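The Long Way to Girkow
From the film club newsletter, December

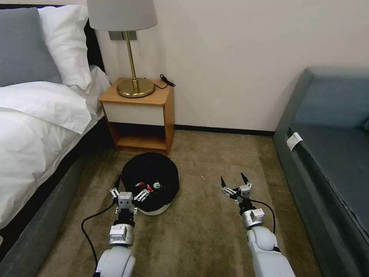
A bed, a sofa and a round black container on the carpet.

If you came to our last screening you already know I can't stop talking about Ravindra Sandhu, so you'll have to forgive me for doing it again in print. His second feature, The Long Way to Girkow, is playing for us this month, and I have now seen it three times (twice on a laptop, which I don't recommend, and once in a proper theater in Prilton with a big, loud, wonderful crowd). It gets better every time!

A little background for the newer members. Sandhu started out recording sound for other people's documentaries, and you can hear it in everything he does. His first feature, Cirkilik, was a ghost story without a ghost. A woman takes a job minding a switchboard in a shut-down resort town, and the calls keep coming in. That's the whole plot, more or less. It cost next to nothing, it was shot over one winter with a crew that could fit in a van, and half the people who saw it came out furious. The other half, me included, went straight home and told everyone they knew. I still hear that dial tone when I'm brushing my teeth.

Girkow is a warmer movie, and a funnier one. Two brothers who haven't spoken since their mother's funeral have to deliver her upright piano to a buyer in a town neither of them can find on a map. They have a rented truck, a bad map and a thermos that leaks. The older brother, Nautiyal (the credits only ever give the one name, and so does everyone in the movie), thinks the piano should never have been sold. The younger one has already spent the money. You know from the first ten minutes that they're going to have it out somewhere along the road, and Sandhu makes you wait and wait for it, and then when the fight does come it's over a sandwich. I laughed so hard I missed the next line, and then the line after that one made me cry.

What I love most is how patient the camera is. There's a shot at a ferry landing where the truck is parked facing the water and the brothers are sitting in the cab, and for the longest time all we get is the back of the truck and the ropes holding the piano shut. We hear them, though. We hear every bit of it - the seat springs, the wrapper, one of them starting to hum and then stopping. A lot of directors would cut to the faces. Sandhu leaves us out on the dock with the gulls, and I was leaning forward in my seat like that would help me hear better.

And the piano! It hasn't been tuned in years, and it gets played exactly 2 times in the whole movie. I won't say when. The first time is a joke and the second time isn't, and they're the same few bars. Stay through the end credits if you want to hear the piece played all the way through.

The running time is 113 minutes in the version we're showing. There is a longer cut at 122 minutes that played at a few festivals, and I've been asked more than once why we aren't running that one. I've seen both. The extra nine minutes are nearly all in the middle section, at the roadside motel, where the brothers meet a wedding party that has lost its band. It's a lovely stretch and there's a dance in it I would happily watch on a loop, but it does give away a little of what happens at the buyer's house, and I think a first viewing works better without it. If enough of you want to see the long cut, write in and I'll ask about getting it for the spring. I'd come to that one too, obviously.

Some of you have asked whether you need to see Cirkilik first. You don't! The stories have nothing to do with each other. But there is one small thing for those who have seen it. Listen to the radio in the truck during the night drive, right after they pass the closed gas station. I yelped out loud in Prilton and the man next to me moved his popcorn.

A word on the subtitles, too. The brothers slip in and out of a dialect they spoke as kids, mostly when they're angry, and the subtitles put those lines in italics. I missed that the first time and only caught on when the younger brother says something in italics to the buyer's daughter and she answers him the same way. It's a tiny moment and it changes the whole last half hour. So keep an eye on the slant of the letters, and you'll be way ahead of where I was.

The performances are terrific all the way down the cast. The woman who plays the buyer has maybe five minutes on screen, and she does something with a set of car keys that I've been trying to copy ever since (my family would like me to stop). The younger brother is played as a man who is always just about to apologize. He'll take a breath, get his shoulders ready, and then ask if anybody wants coffee.

Is it slow? In places, sure. The stretch between the ferry and the motel asks a lot of you, and one friend of mine checked her watch there and told me so on the ride home. I'd say let it be slow. Bring a sweater and settle in, and don't try to guess where the road goes.

The practical stuff: doors open at 6:30 p.m. and the movie starts at 7. We have 200 seats in the main room and we filled most of them for the fall double bill, so please come early if you're picky about where you sit. I like the left side, about two thirds back, where the sound is best. Members get in free, guests pay at the door, and there will be coffee and the lemon cookies again. We'll keep the room open afterward for anyone who wants to stay and talk, and I'd especially love to hear from people who think the older brother was right about the piano. I've changed my mind on it with every viewing.

Next month's pick is still open. Send me your suggestions, and comedies are very welcome, as we haven't shown a real one since last summer.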